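Mogensen Pictures
Open positions

Assistant Editor, Feature Film (fixed term)

Location: Nemargate, on site
Reports to: Fiona Tosh, post-production supervisor
Start: June
Pay: $3,280 every four weeks, rising to $3,936 for periods that include the final conform

Mogensen Pictures is hiring an assistant editor for Naltham, a feature-length science fiction drama directed by Alasdair Tennant. Principal photography is finished. The picture is at the rough cut stage, and the current assistant is leaving for another production. We need someone who can pick up an organized project partway through and keep it organized.

Naltham is set in a harbor town where a freight company has closed and left its sorting machines behind. It has a small speaking cast and long stretches with no dialogue. The editor is cutting to performance first and sound second, so expect many versions of the same scene and careful naming.

The film has 29 shots that are fully computer generated and a larger number with cleanup or set extension. The generated shots come in from an outside vendor, and tracking them will be a large part of your week.
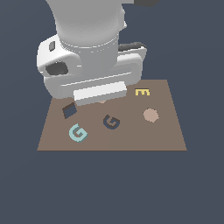 Computer-rendered robotic arm over a tabletop.

What you will do

Prepare and maintain bins, sequences and script notes for the editor.
Turn over scenes to visual effects, sound and music, with count sheets and reference video for each.
Cut in new versions of effects shots as they arrive and log any change in length or framing.
Check handles and frame ranges before anything goes back to the vendor.
Build temporary titles, subtitles and simple composites for screenings.
Run playback at internal screenings and take notes.
Keep the change list current after every cut is locked or reopened.
Back up the project at the end of each day, to both drives.

Once the picture is locked you will prepare the conform with our finishing house in Woston. This means some travel between the two offices. We pay mileage or the train fare.

What we are looking for

At least one credit as an assistant editor on a feature, or two on scripted television. Short films count if there were visual effects turnovers involved and you handled them yourself.

Solid working knowledge of Avid Media Composer in a shared project. If you have mostly worked in another system, say so in your letter and tell us what you have done to cross over.

Experience reading and writing EDLs and change lists by hand when the software gets them wrong.

Clear written English. Most of our contact with the vendor is by email, and a vague note can cost a day.
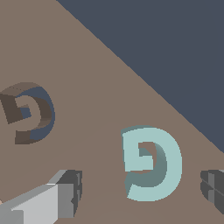

You do not need a film degree. You do not need to have worked in science fiction before. An interest in sound is useful, as the editor builds fairly detailed temp tracks and may ask you to find and lay effects.

Hours and terms

The contract runs for 17 weeks, with a possible extension if the delivery date moves. Normal hours are 9:30 to 6:30 with an hour for lunch. Screening weeks run later, and late hours are paid as overtime. Requests for time off should be made before you sign, so we can plan turnovers around them.

You will have your own cutting room next to the editor's. The workstation, monitors and headphones are supplied. Project media may not leave the building, and remote work is not available for this position. You will be asked to sign a confidentiality agreement on your first day.

How to apply

Send a resume, a one-page letter and the names of two people who have worked with you in a cutting room. Please do not send a reel. In the letter, describe one turnover that went badly and what you did about it.

Address applications to Fiona Tosh at the Nemargate office, with "Naltham assistant editor" in the subject line. The closing date is Jun 15, 2022. Interviews will be held in person, and the shortlisted applicants will be asked to do a paid one-hour test using a scene from an earlier film of ours.

Applications from agencies will not be considered.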